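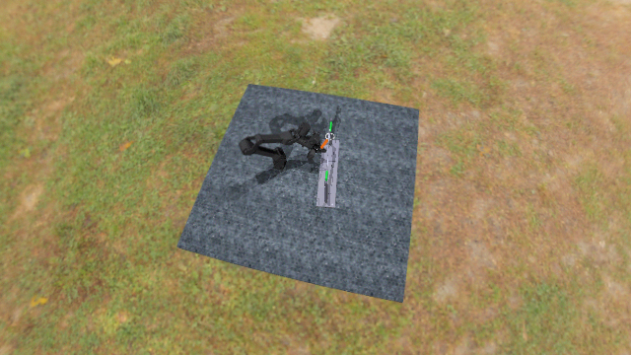 ## Unit 4: Drought response in managed turf

Read with the Peltach soil tables. Bring the tables to the practical.

### 4.1 Dormancy and death

Cool-season grasses stop leaf growth when water in the root zone falls below the refill point. Leaves lose chlorophyll from the tip down and the sward turns straw-coloured. The crown, at or just below the soil surface, may stay alive for several weeks.

Colour alone does not separate dormant from dead turf. Pull a tuft by hand: dead plants come away with little resistance. Cut the crown lengthways. Living tissue is pale and firm, dead tissue brown and brittle.

### 4.2 Causes of uneven browning

- changes in soil depth, especially over buried rubble
- compaction along paths
- mixed species (bents brown before tall fescue)
- poor sprinkler overlap
- water-repellent soil, often under thatch

Patchy grass with green and yellow-brown areas side by side usually has more than one of these. Take cores from both colours before deciding.

### 4.3 Water applied

Depth (mm) = volume (litres) / area (m²)

Worked case, Plorkuvmont trial ground: 2000 litres over 900 m² gives 2.2 mm. Most of this is held in the thatch and lost by evaporation. A depth of 11 mm on the same area needs 9900 litres.

### 4.4 Recovery

Overseed in early autumn. If that is missed, wait until March and check soil temperature first. Do not feed dormant turf.

Exercise 2 uses the Ditis plot data.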